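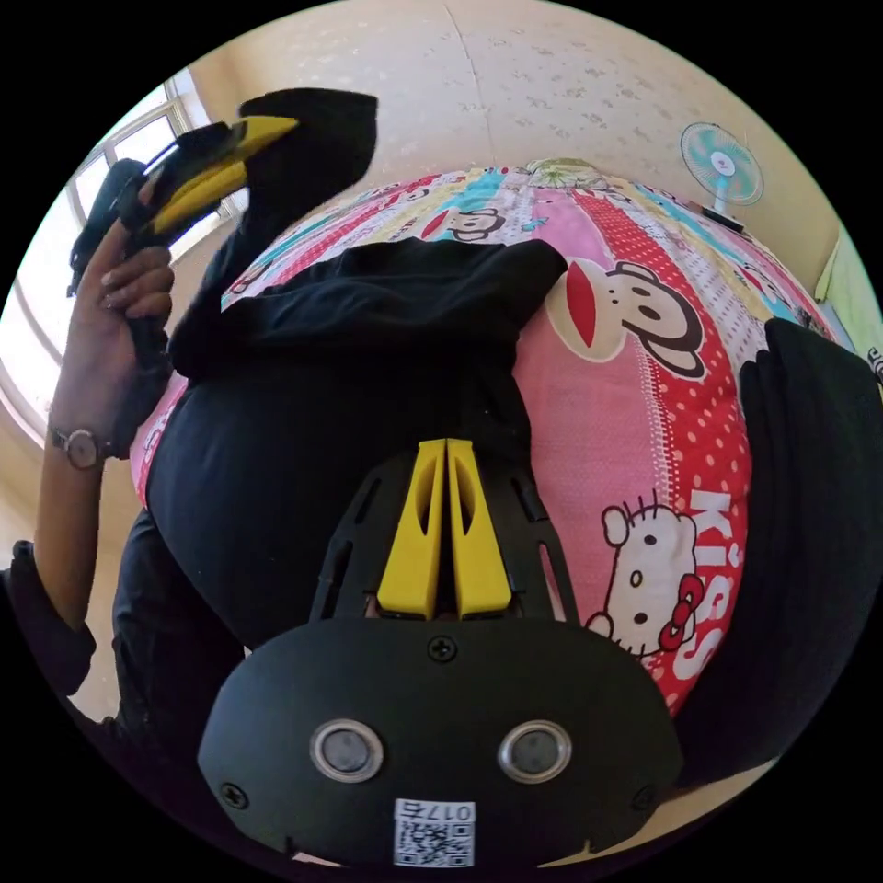

Lista de inspección: doblado de ropa sobre cama, ensayo doméstico
Proyecto Jurkov, hoja de comprobación con comentarios
Fecha: 2020-11-07
Estado general: apto con reservas (las reservas ocupan más sitio que el apto)

1. Zona de trabajo

Suelo despejado junto a la cama. CONFORME.
Comentario: despejado según el criterio de quien vive en la casa. El inspector tiene otro, pero no paga el alquiler.

Ventilador fuera del alcance de mangas y cables. CONFORME.

Iluminación suficiente. CONFORME, con observación.
Comentario: la ventana da luz de sobra. A los programas de visión les gusta la luz de sobra igual que a mí el café hirviendo: en teoría.

Superficie de apoyo lisa y de color uniforme. NO CONFORME.
Comentario: el manual de Beltoson pide un fondo neutro. Hay monos, lunares blancos sobre rojo y una Hello Kitty. Se mantiene la ropa de cama, porque las camas de la gente son así y el manual lo escribió alguien que dobla toallas blancas sobre una mesa gris.

2. Pinzas de mano

Tornillos apretados y sin holgura. CONFORME.

Dedos amarillos sin grietas ni bordes cortantes. CONFORME.
Comentario: revisar cada 400 cierres. El repuesto de Flendell tarda 18 días en llegar.

Etiqueta legible en cada unidad. CONFORME.

Reloj y pulseras retirados antes de empezar. NO CONFORME.
Comentario: va por la tercera hoja en que lo apunto. La correa se engancha en los puños de las camisas y después el informe habla de «resistencia inesperada del tejido».

3. Prenda

Bolsillos vacíos. PENDIENTE.

Contraste entre prenda y fondo. CONFORME.
Comentario: negro sobre rosa, ninguna queja. Negro sobre negro es otro asunto. Con dos prendas oscuras juntas, el sistema Shih decide que son una sola, muy grande, y se pone a buscarle el cuello.

Agarre sin pellizcar la sábana. CONFORME. 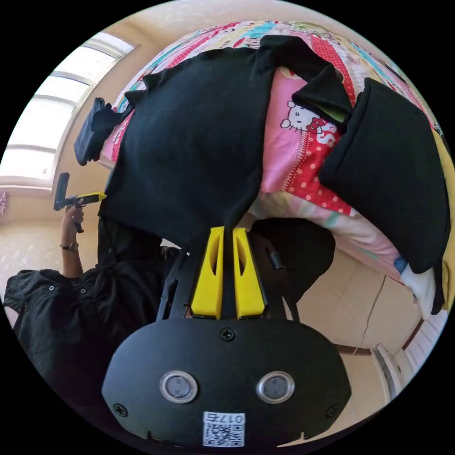 Comentario: la tela blanda no tiene asas, y cada vez que se levanta cambia de forma. Una persona lo resuelve sin mirar, pensando en la cena. La máquina, en la tanda de agosto, terminó 16 dobleces de 100, y en varios de los dados por buenos yo habría usado la palabra «bulto».

4. Parada y emergencia

Botón de parada accesible desde los dos lados de la cama. NO CONFORME.
Comentario: desde el lado de la pared hay que trepar por el colchón. Corregir antes del ensayo autónomo.

Fuerza de cierre limitada. CONFORME.
Comentario: probada con mi propio dedo. No figura en el procedimiento y no pienso repetirlo.

Niños y animales fuera del cuarto. CONFORME.

5. Valoración

¿Puede la máquina hacer esta tarea sin supervisión? NO.
¿Puede hacerla con supervisión? SÍ, siempre que el supervisor tenga la tarde libre y no le importe repasar las mangas.
¿Ahorra tiempo? Casilla en blanco, a petición del fabricante.

Próxima revisión: cuando se mueva el botón de parada. Traer también los calcetines, que Beltoson da por resueltos en el folleto.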